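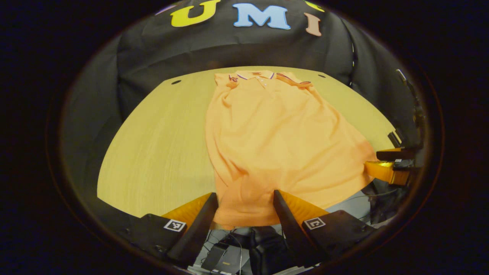

Devendra Tomar wanted to know whether the Sema fragment library would save his lab any time, or whether it was another box of compounds everyone already has in the freezer. Fair question. We asked it ourselves before agreeing to stock the thing.

Sema Fragment Library, 3,000 compounds
Supplied by Festiston, distributed in Canada by Pavside

The word "diverse" gets thrown at every screening set on the market, and we've stopped putting much weight on it. What we can tell you is that the compounds were picked for solubility first. If you've watched a promising hit crash out of buffer, you'll know why that matters more than a colourful cluster map.

Format: 40 plates, DMSO solution, sealed
Molecular weight: up to 300
Storage: minus 20, away from light
Also sold as: dry powder, by request
Paperwork: structure file and purity data for each compound

Purity is checked by LC-MS before plating. It is not checked again before shipping, whatever the brochure implies — so ask for the analysis date and rerun anything you plan to follow up. Miłosz Zieliński at our end will send the raw traces if you'd sooner judge the peaks for yourself.

We don't quote hit rates. They depend on your target and your assay, and on how generous you are about what counts as a hit.

Resupply of single compounds is listed at 26 business days. We'd plan for longer. Some analogues in the catalogue are marked "available" when they still have to be made, and a quote is the only way to find out which.

Price on application. Academic labs should ask for the smaller subset before committing to the full set.

Page last revised 2019-01-30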